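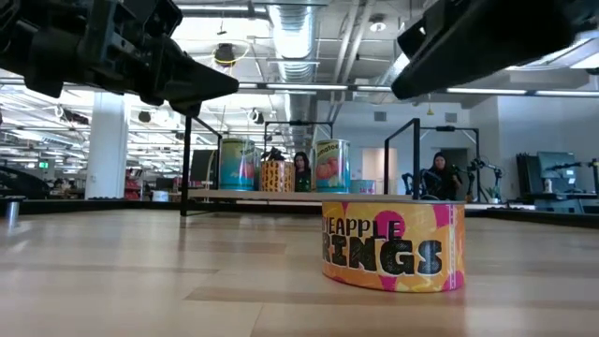

By Annag Laing | Standards & Practice
Last updated: October

Search this site Enter keywords

Kandodar has adopted a written code of practice for its manipulation workcells, covering how grippers are set up, who may approach them and how trials are recorded. Murali Kotian, who led the drafting, described the code as overdue.

"We had good habits, but they lived in people's heads," he said. "A new operator learned whatever the person at the next bench happened to do."

The code runs to 41 clauses. Much of it concerns ordinary matters. Test objects such as a can of pineapple rings or a can of tomatoes must be listed by size and weight before a trial begins, and a dented can is withdrawn. Operators must confirm the open position of the gripper fingers before placing anything beneath them.

Mr. Kotian said the clause on shared space drew the most comment. Staff often work within a few steps of several arms, and the draft first required every arm in a bay to be stopped before anyone entered.

"That was not workable," he said. "We now require a stop on the arm being approached and reduced speed on its neighbors – and the operator has to say so out loud."

Guoqing Jiang, who reviewed the text for Olham, asked for stricter record keeping. Each workcell now keeps a log of stops, and entries must be made within 60 minutes. Nearly 700 entries were examined during the review.

"The logs were uneven," Ms. Jiang said. "Some gave a cause, and some gave only a time. A time alone is of little use to the next shift."

The code will be reviewed again after 3 months of use.

Filed under: Workplace Robotics, Codes of Practice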